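Eltness Social Room, Tea Table Group
Minutes of the meeting held on 21st December

The meeting opened with thanks to everyone who came out in the cold, and the March minutes were agreed after a friendly wrangle over one spelling.

1. The table
We went back over how places should be laid for the Clasterley lunch. Most of us like the plate in the middle with plenty of bare table showing, and the cup up and to the right, where it is easy to reach.
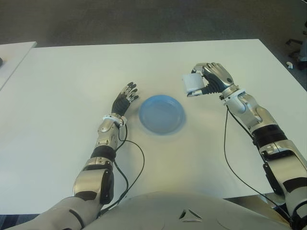

Light-blue plate on the large table, small white cup held just above the tabletop.

It was felt that white on white looks fresh, though one member would dearly love a cloth (the subject may come back!). We have 242 plates in the cupboard, so no more need buying.

2. Keeping the table clear
A long and good-humored talk followed about odds and ends left out when people sit down to eat.

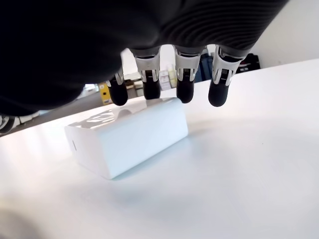 It was agreed that anything not needed for the meal goes on the side shelf before the plates come out, and that the Rind group will be asked very kindly to do the same after their evenings.

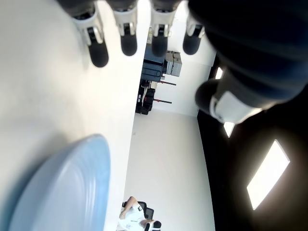
3. Plates
The blue plastic ones stay. The Geneck offer of china was warmly appreciated, but 15 of us voted to keep what we have and 2 were against. 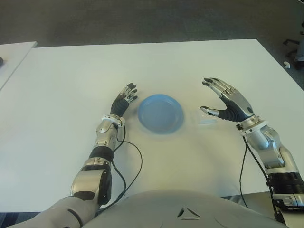

The round blue plate, with its raised rim.

4. Money
The tea fund stands at $309. Cups will be looked at next time, and the meeting closed with mince pies.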